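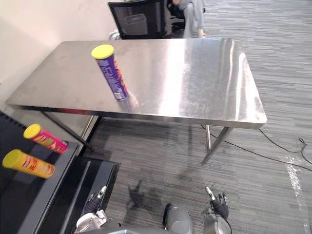 Soft fingers vs. stock parallel jaws on light containers

14 replies · 438 views

torque_and_tape
I've been running a two-arm setup with the stock parallel grippers for a while and I'm trying to decide if padded fingers are worth the money. The job is picking up snack cans, cups and drink bottles from a flat surface, one arm at a time. Nothing heavy.

Stock jaws are the Druto ones, short stroke, metal fingers. What I have on trial is a set of Wurkeo padded fingers, the ribbed kind. Wrist camera on both.

So far:
– Stock jaws do well on a tall can that is standing up. They close on two lines and the can stays straight if you come in level.
– Stock jaws do badly when the same can is on its side. It rolls before the second finger gets there.
– Padded fingers are slower to close but they hold a lying can better.
– Padded fingers block a lot of the wrist camera view.

Anyone run both for more than a few weeks?

benchmonkey_8
We went all padded last December and I would not go back for cylinders. One thing to watch is wear. Ours started to polish at the tips after 1000 cycles and grip on smooth plastic got worse. Keep a spare set.

lowgear
I disagree with going all padded. Stock jaws with a strip of rubber on them cost next to nothing and you keep the view from the wrist. If the can rolls, that is an approach problem. Come in along the axis of the can with the jaws open wide and straddle it.

torque_and_tape
I tried the straddle. It works on one can. With two cans lying next to each other there isn't room for the second finger.

lowgear
Then pull the first one clear and regrip. Slower, but you said speed wasn't the point.

torque_and_tape
I said nothing heavy. I didn't say speed wasn't the point.

lowgear
Fair, I misread.

kestrel_ctrl
What are you surfaced on? Brushed steel is rough on depth cameras. We had a Bagheri unit looking down at a steel table and the glare band came back as a hole. Every can that crossed it lost part of its body in the point cloud. We ended up using color only for the coarse position and trusting the fingers for the rest.

torque_and_tape
Steel, yes. Same thing here with the head camera. It also picks up the reflection of the can at the base and sometimes puts the grasp point too low. I crop the bottom of the detection now and that fixed most of it.

benchmonkey_8
Matte mat on the table. Done.

kestrel_ctrl
A mat changes the friction though, so you would be testing a different thing. Depends what the final site looks like.

rkt_fan
Can you post a wrist view with the padded fingers closed? I'm on a Rorkosik controller and it wants a clear look at the object to run the slip check. If the fingers cover too much of it the check is useless.

torque_and_tape
Cup on its side with the padded fingers over it, and a bottle next to it. You lose most of the upper left. The print on the cup is still easy to see, so you might be OK.
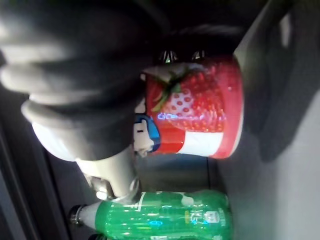
Slip check and camera placement

rkt_fan
Thanks. That is more cover than I hoped for but the strawberry has plenty of texture to track. A plain cup would be a problem. The bottle would worry me more, with those highlights on the green plastic. My slip check reads moving highlights as moving objects.

kestrel_ctrl
Turn the exposure down on the wrist camera and lock it. Auto exposure chases the highlights every time the wrist turns. I had 8 false slips in one Sunday of testing and all of them were on clear or tinted bottles. Locked exposure got rid of most.

lowgear
Looking at that view I still say stock jaws with rubber. Those fingers take up half the picture.

benchmonkey_8
They take up half the picture because they are touching the cup over a large area. That is what you pay for. On a thin cup I would take a wide contact over two metal edges any day. We crushed a lot of cups with stock jaws before switching.

lowgear
What force were you closing at?

benchmonkey_8
Default. Yes, I know.

torque_and_tape
I'll do the cups and bottles with both sets at the lowest force that holds and post the numbers. Plan is 800 picks split between the two, same approach for each. The cans I'll do separately, standing and lying. If somebody has a mount that moves the wrist camera out to the side, I'd like to see it before I start.

rkt_fan
I have a side bracket drawn up, needs a longer cable than stock. I'll send it to you tonight.

3 shares · 14 replies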